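The Reunion Episode

The email from Negash came while Ona was eating cereal over the sink. It said the reunion would be taped remotely, that each couple would appear from their own home, and that a kit with a light and a microphone was on its way.

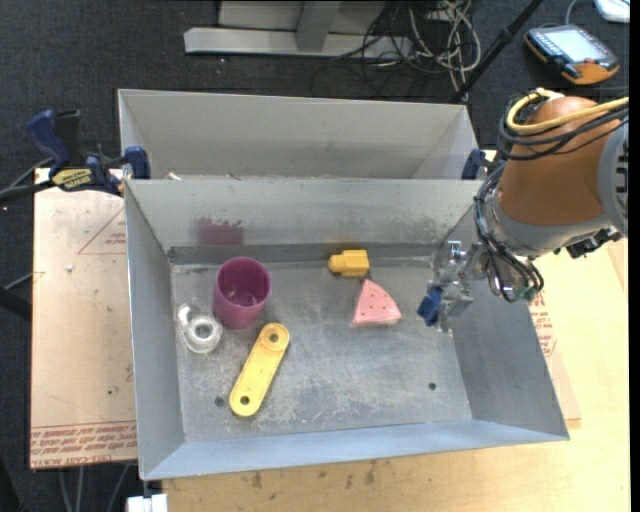 Dagim thought they should say no. They had fulfilled the contract, he said, and the contract covered one season and one reunion in a studio, and a laptop on a kitchen table was not a studio. Ona said it paid 300 dollars each. He went back to reading the email on his own phone, slowly, the way he read everything from the network.

"Each couple," he said. "They think we're still a couple."

"Brekon hasn't told them."

"Have you told Brekon?"

She had not. Brekon was the agency that handled both of them, and the woman there had been clear from the start. As long as the show was airing, they were together. The show was called Flarnavberg, after the ski town where it was filmed, and it put ten strangers in a lodge and married off whoever was willing at the end. Ona and Dagim had been willing. The wedding was in the last episode, under a rented arch, with fake snow blown over the real snow because the real snow looked gray on camera.

They had split up in March, in the second week. Then everything closed, and Dagim's lease was already gone, so he was sleeping in the small room with the ironing board. They were polite about it. They took turns with the shower and wrote their names on the yogurt.

The kit arrived two days later. Dagim set it up, since he liked instructions. He moved the lamp four times. Ona put on the green dress from episode 5 and then took it off, because people would notice it was the green dress from episode 5.

"What are you going to say?" he asked.

"When?"

"When she asks how married life is."

"I'm going to say it's an adjustment."

"That's what people say when they're getting divorced."

"It's what people say when they're married, too," Ona said. "My mother said it for 30 years."

The rehearsal call was short. A producer with a headset told them where to look and asked them to sit closer. They sat closer. She asked whether there was anything on the wall they could take down, and there was, a calendar with the name of a dentist on it. Dagim took it down. The producer said the sponsor would be Joltidum, an energy drink, and that a case of it should be in shot if it had come. It had not come.

After the call they stayed at the table. The lamp was still on and it made the kitchen look like somebody else's.

"Do you read the comments?" Dagim said.

"I stopped."

"There's one that says we're brother and sister."

"Like, it feels that way?"

"No. She has a theory. There's a chart."

Ona laughed, and he did too. It was the first time since the split that they had laughed at the same thing. She got up and made toast for both of them, and he ate it standing at the window. The street was empty except for a man walking a very old dog.

They taped on April 22, 2020. The host appeared in the biggest square, in a white jacket, with a bookcase behind her. The other couples were in smaller squares. One of them had broken up on the show itself and now sat in two squares, far apart, both with full makeup. Another was expecting a baby. The host spent a long time on the baby.

Then it was their turn.

"Ona and Dagim," the host said. "Our snow angels. You're stuck in that apartment together. Tell me everything."

Ona looked at the small green light at the top of the laptop. She had the sentence ready. She could feel Dagim's arm against hers, and he was holding it very still.

"It's an adjustment," she said.

"I'll bet it is! Who's messier?"

"I am," Dagim said.

"He isn't," Ona said. "He labels things."

The host laughed. She asked whether they had any regrets, and read a question from a viewer who wanted to know if the proposal had been scripted. It had been, partly. A man with a clipboard had asked Dagim to do it again facing the mountain. Dagim told the host that every word was his, and this was also true, since he had ignored what was on the clipboard both times.

"And would you do it again?" the host asked. "Today, knowing what you know?"

Ona waited for him to answer. He was supposed to take that one. They had gone over it with the agency in the winter, a whole page of questions, his and hers.

"I would do the week before it again," Dagim said. "When we were washing dishes and they ran out of tape."

The host did not seem to know what to do with that. She said it was beautiful, and moved on to the couple in two squares, who began shouting almost at once.

When it was over the producer came back on and thanked them. She said they had been very natural. She asked them not to post anything until the episode had aired, and then her square closed and the screen showed only the two of them, sitting too close together in a bright kitchen. Dagim shut the laptop.

"They had run out of tape," Ona said.

"The sound guy went down to the van to look for it. He was gone for an hour."

"You broke a glass."

"You broke it. I said it was me, for the deposit."

She had forgotten that. She thought about it while he unplugged the lamp and wound up the cord. The kit had to go back in its box, with the foam in the right order, and there was a sheet that showed the order. He read it through once before he touched anything.

"I should call Brekon tomorrow," she said.

"And tell them?"

"I don't know. Ask when it airs."

He fitted the microphone into its slot and closed the lid. Then he took the dentist's calendar off the chair and hung it back on its nail. It was still turned to March. He lifted the page, looked at the next one, and asked if she wanted eggs.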